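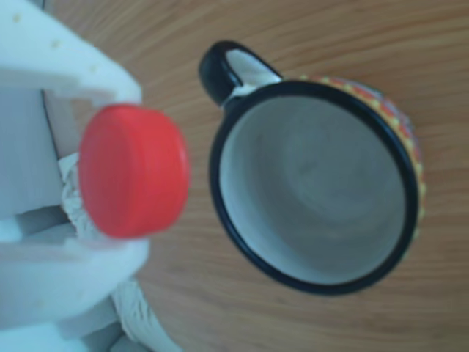
12/22/19 | Adebisi 包装回收研究组
打印本页 | 电邮发送

4 结果与讨论

4.1 瓶盖是否随瓶投放

Stirberg 的分类规定只要求居民把饮料瓶倒空、压扁,对瓶盖没有单独说明。入户问卷共回收有效答卷656份,内容包括家庭人口、饮料购买习惯、投放前的处理方式,以及居民对现行规定的理解。多数受访者表示会把盖子拧回瓶口再投放,理由多半是怕残液流出弄脏垃圾袋。另一部分受访者把盖子单独扔进其他垃圾,认为盖子太小,或者认为盖子与瓶身材料不同,不应放在一起。还有少数家庭把盖子攒起来,交给学校或商店门口的收集箱。

问卷反映的是受访者自己的说法,与袋内实际情况有出入。我们对 Grirnov 片区的投放袋做了连续17周的抽样,发现松散瓶盖的比例高于问卷推算的结果。出入可能来自两方面:一是受访者倾向于给出自认为正确的答案;二是压瓶时若先拧开盖子放气,之后不一定会再拧回去。后一种情况在问卷中没有对应的选项,只在少数答卷的备注栏里出现过。

老式住宅楼与新建住宅楼之间也有差别。老式楼的投放点设在院内,垃圾桶口较窄,居民习惯先压瓶再投;新建楼的投放间空间较大,未压扁的整瓶较多,带盖率也较高。由于两类住宅的家庭人口构成不同,投放设施本身的影响还不能单独估计。

4.2 瓶盖在分选环节的去向

Stirberg 的轻质包装物全部运往 Riltico 分选厂。物料进厂后先破袋,再经滚筒筛。拧在瓶上的盖子随瓶进入主线,破碎后在水洗槽中与瓶身材料分离:瓶身所用的聚酯密度大于水,下沉;瓶盖所用的聚烯烃密度小于水,上浮。这一步不需要额外设备,上浮料脱水后可以单独出售。

松散的盖子则大部分从筛孔落下,混入细料。细料中有碎玻璃、纸屑、食物残渣和泥沙,厂方目前不做进一步回收,直接送去焚烧。我们在筛下物中测得瓶盖质量占比为9%,这一数值受季节影响较大。3月样品中的泥沙明显偏多,瓶盖占比相应下降,但瓶盖的绝对数量并没有同样的变化。因此,仅用质量占比来比较不同月份容易产生误判,下文的讨论以干基、去除泥沙后的数据为准。

厂方曾考虑缩小筛孔,把瓶盖留在主线上。试运行后发现,较湿的纸片容易糊住小筛孔,清理停机的时间增加,最后恢复了原来的筛网。在筛下物末端加装风选也讨论过,但瓶盖与湿纸团在气流中的表现接近,效果难以保证。

4.3 颜色与再生料价值

上浮料的售价主要取决于颜色。白色和无色透明的盖子混在一起时,再生粒料颜色浅,可以重新着色,用途较广。有色盖子,例如红色瓶盖(图1),只要混入少量,粒料就会带上色调;多种颜色混合之后一般呈灰绿或灰褐色,只能用于托盘、管材和花盆一类对外观要求不高的制品。买方在验货时通常只看色调和气味,很少要求提供成分报告。

从抽样袋的情况看,瓶盖颜色与饮料种类关系密切。饮用水的盖子以浅色为主,碳酸饮料和果汁则颜色较杂。夏季饮用水消费上升,浅色盖子的比例随之提高,同一条生产线的上浮料在夏季颜色较浅。Riltico 的销售记录也显示出类似的变化,不过记录中的色级由交接人员目测填写,前后两班的标准未必一致,只能作为旁证。

按颜色分选在技术上可行,但在破碎之后进行,颗粒小,处理量低;在破碎之前进行,又要先把盖子从瓶口上取下。对于 Stirberg 这样规模的城市,单独投资这类设备的成本恐怕难以由售价差额收回。较现实的做法是由几座城市合并处理上浮料,或者在包装设计阶段减少瓶盖的颜色种类。后者超出地方管理部门的权限,本文不作展开。

4.4 投放说明的影响

调查后期,我们与片区管理方合作,在一部分住宅楼的投放点张贴了新的说明,只写2句话:瓶子压扁,盖子拧回。其余住宅楼保留旧说明作为对照。张贴后最初几周,试验楼的松散瓶盖减少了约三成,对照楼没有明显变化。此后试验楼的效果有所减弱,但仍好于张贴之前。

说明的措辞看来比篇幅更重要。旧说明附有材料代号和回收标志的解释,居民反映看不懂,也记不住。新说明没有解释原因,仍有人提出疑问,认为盖子与瓶身材料不同就应当分开。这种看法与分类教育中“不同材料分开投放”的原则一致,要改变它,单靠张贴说明可能不够,还需要在学校和社区的宣传材料中统一口径。

4.5 局限

抽样集中在一个片区,住户以租住家庭为主,搬迁较频繁,张贴说明前后的住户并不完全相同。投放袋不记名,无法与问卷逐户对应。筛下物的取样点设在皮带末端,较轻的物料可能在途中散落,瓶盖数量或有低估。此外,连瓶式瓶盖在抽样期间还很少见,若今后普及,松散瓶盖的问题会有较大改变,本节的比例数据届时需要重新测定。

联系我们 | © Adebisi 包装回收研究组 版权所有 | 返回顶部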